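Section 4. Showing the Arms the Gear Assembly Task

By now your two Darko arms should be bolted down, powered up and talking to the Gutine controller. If any of that is still giving you trouble, please go back to Section 3 first – it will save you an afternoon. This section takes you through recording your first set of demonstrations by remote control, using the practice gear kit. Take your time with it, and don't worry if the early tries look clumsy. Everybody's do!

4.1 Laying out the parts

1. Spread the gray mat over the work area and smooth it down by hand. A few soft wrinkles will do no harm.

2. Set the round plate flat on the mat with its two pegs pointing up.

3. Place the two small gears on the mat beside the plate, within easy reach of the arms. Move them a little between recordings so that the arms don't learn just one spot.

4. Bring both arms in over the mat, one from each side, and leave the grippers low and close to the parts.
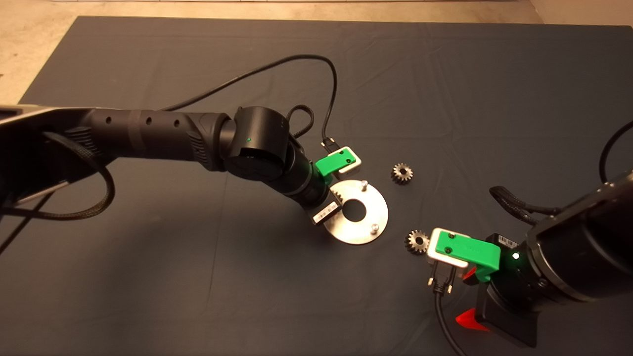
Figure 4-1. Both arms over the mat, with the plate and the two gears between them.

Caution: Keep your hands off the mat whenever the arms are live. If you need to move a part, press Pause on the controller and wait for the tone.

4.2 Recording a pick and place

1. Open a new session and give it a name you will still understand in April. The controller holds 200 recordings per session.

2. Set the speed limit to 13 percent. You can raise it later, but slow and steady makes for a much nicer recording.

3. Press Record and steer one gripper down to the nearest gear. Switch to the wrist view for the last little stretch, where the overhead view won't tell you enough.

4. Close the fingers gently on the teeth, one finger on each side, and check in the wrist view that you can see the hole in the middle of the gear. You will need it to line up with the peg.

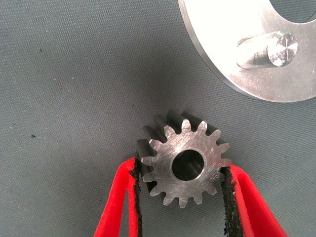 5. Lift the gear clear of the mat, carry it over to the plate and bring the hole above a peg. Lower it slowly and let go once it is seated.

6. Back the gripper away, then press Stop. Choose Keep or Discard.

Note: A small fumble that you put right is well worth keeping – Arnel Belmonte, who wrote the Merkance training course, likes to leave plenty of them in. Discard the recording if a gear is dropped out of reach.

If the controller shows code 234, the session is full. Save it and start another.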